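Gripper comparison talk – speaker notes
Tuesday slot, 4 June 2019, second after coffee
Speaker: Lina Saab. Backup if my voice goes: Zaid Awwad.

Slide 1. Title

Say name, say group, move on. Don't read the title out. The title promises a comparison, and I want people to know early that it is a narrower one than they may have come for.

Opening line: "We were asked to say which gripper is better. I'm going to spend most of my time on why I don't fully trust our answer."

Slide 2. Who asked and why

Iminia has to pick one gripper for the two-arm torso before July. Two candidates. The curved-finger one from Coradix, and the flat parallel one from Malhotra. Both vendors sent a brochure. Both brochures have a success rate on the front page and neither says what was being picked up.

Pause here. People who buy hardware will laugh. People who sell it will look at their phones.

Mention that Rami Qudah wanted us to skip testing and buy the cheaper one. Rami is in the room, so be fair: his argument was that the controller matters more than the fingers. I now think he was half right. Come back to this on slide 7.

Slide 3. What we ran

544 trials in simulation, split evenly between the two grippers. Then 36 trials on the real arm, Coradix fingers only. The Malhotra unit was stuck in shipping. Say this plainly and early. If it comes out in questions it will look like we were hiding it.

Same controller for everything, the Tutau one, stock settings. Elias Hamdan argued for tuning it for each gripper. We didn't have the time, and I also worry that once you tune for each one you are comparing how hard two people worked.

Do not say "benchmark." It's a test we made up for our own purposes.
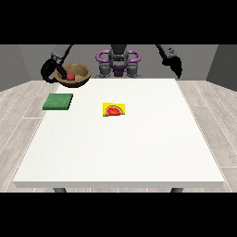 Slide 4. The simulated setup

Leave this one up for a while. Our whole result leans on a room like this, so the audience should get a good look before I start on the numbers. White table, bare gray walls, soft light, and nothing in the way of either arm. The left gripper has its curved fingers on the rim of the wooden bowl with the red ball in it, and I'd like people to think about how friendly that rim is. It gives the fingers something to hook on to. A dinner plate would be a meaner test. The sponge and the watermelon card are the two objects I care about more, for opposite reasons.

The sponge: in the simulator it is a solid block with a texture on it. It doesn't squash. Every score we have for the sponge is really a score for a green brick. Both grippers did very well on the green brick.

The card: thin and flat on a hard table. That is a hard pick for nearly any two fingers, and the simulator's idea of friction at the edge of something that thin is, to be polite, optimistic.

If Cameron Laing asks about contact settings, the details are in the backup slides. Don't get pulled into it here – it ate ten minutes at the rehearsal.

Slide 5. The headline number

Overall success in simulation: 80 percent for the curved fingers. The parallel gripper came out a little lower. Show the two bars next to each other and then tell people not to get attached to them.

Reasons to be careful, in the order I believe them:

The gap comes nearly all from the bowl. Take the bowl out and the bars are close enough that I wouldn't bet lunch on the order.

"Success" meant the object left the table and stayed up for a moment. It did not mean the object was held in a way you could use. We had bowl lifts that counted and that I would not want near soup.

Start positions were random within limits, and we picked the limits. Elias drew them to keep objects within easy reach. Fair enough for a first pass, but it flatters everybody.

Slide 6. The real arm

Play the short clip with the sound off. The motor whine is distracting.

The bowl transferred well. I was ready to be rude about it and couldn't be. The sponge was fine too, but for a different reason from the one in simulation: a real sponge gives, and nearly any grip works if you squeeze. So we got the right outcome from a model of the wrong thing. I find that more worrying than a failure would have been.

The card was bad. The fingers pushed it along the table until it reached the edge, and then sometimes got it. Zaid calls this a strategy. I call it running out of table.

Slide 7. Back to Rami's point

We did a small side test with the closing speed turned down. Bowl scores moved more from that one setting than from swapping the gripper. This was in simulation only, and we did it late. I would still put it on the slide, in the same size type as everything else.

So if someone wants to say the controller is the real story, I can't rule it out. What I can say is that stock settings are what most labs will run for the first month.

Slide 8. Cost

The price difference per pair is $3000. Don't linger. People remember a price better than any result, and then quote it back at you as the conclusion.

Spare fingers are the thing to ask vendors about. The curved ones are a shaped part and you can't cut a new set in your own shop on a Friday.

Slide 9. What I'd recommend

Take the curved fingers if your work is mostly bowls, cups and things with rims. For flat items I have no recommendation. Neither gripper earned one.

What I want before anyone signs: the Malhotra unit on the real arm, a soft sponge model in the simulator, and a tougher rule for what counts as a success. Cameron has offered to write the rule. Thank him by name.

Slide 10. Questions

Likely ones: why no suction (not on the shortlist, good question anyway), why no two-handed picks (the controller handles them poorly, ask Zaid), can they have the trial logs (yes, email Elias).

If there's time left over, go back to slide 4 and leave it up while people talk.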